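Search this site Enter keywords Go

The Quiet Comeback of the Neighborhood Flower Shop

2019-01-21
By the Home & Garden desk

Walk into Kocsis on a gray winter morning and the smell hits you before the door has swung shut: wet stems, eucalyptus, a little coffee from the back. It's a tiny place, barely wider than its own counter, and on Saturdays the line runs out past the bakery next door. Five years ago this block had no florist at all. Now it has two!

The second is Clandex, which started as a plant stall and opened its doors last May. The shop sent out 2,666 bouquets before Christmas, nearly all of them within walking or biking distance, and most were small. Three stems in brown paper is the best seller. People pick them up the way they'd pick up a loaf of bread, and I love that.

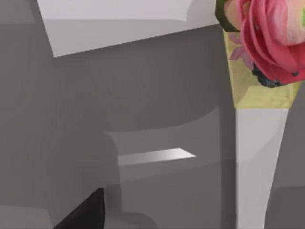 A wrapped flower beside a pale panel, in a computer rendering.

What's really changed is how people buy. Big arrangements still go out for weddings and funerals, but the weekday trade is all about one good ranunculus, or a branch of quince that will open on the kitchen table over a week or so. Kocsis keeps a bucket of odd singles by the register (broken bunches, short stems, the last of the anemones) and it's usually empty by noon.

Winter is a wonderful time to start. Tulips are coming in now, tight and squeaky, and they keep growing in the vase, so cut them shorter than you think you should. Use cold water, only a few inches of it, and change it every other day. Hyacinths will perfume a whole apartment. Clandex has them in pots through the end of the month, and the white ones go first.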